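We use cookies to remember your settings. By staying on this page you agree. OK / Manage cookies

Home gym corner: quick tidy tips

Short list, typed between loads of laundry. Most of it from Songül Çınar, rest is trial and error.

- Bench is not a shelf. I know. Everybody's is. Clear it before you go up for the night.
- Wipe the pads with a damp cloth, drop of dish soap. No bleach on black vinyl, goes chalky. Get the seam between cushions too, old toothbrush.
- Power strips: unplug at the wall first, then coil. Long loose loops, never tight round your elbow. One velcro tie in the middle. Hang it up, dont leave it where people sweat.
- Spare cable goes in a shoebox with the lid on. Label the end, masking tape is fine.
- Small metal clips and rings: magnet strip on the wall, or a jam jar. They roll off a bench and you find them with your foot.
- Bars stand in a corner or lie on a rack. Dry rag along the whole length once a month, more in August when the room gets sticky.
- Floor last. Look under the bench ends, small stuff collects there.

Ferhat Ersoy asked about chalk on the grips: stiff brush, dry, then vacum. Water makes paste.

Mats next time, if I get to it.

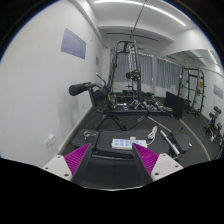 Page last changed: August, 9:40 pm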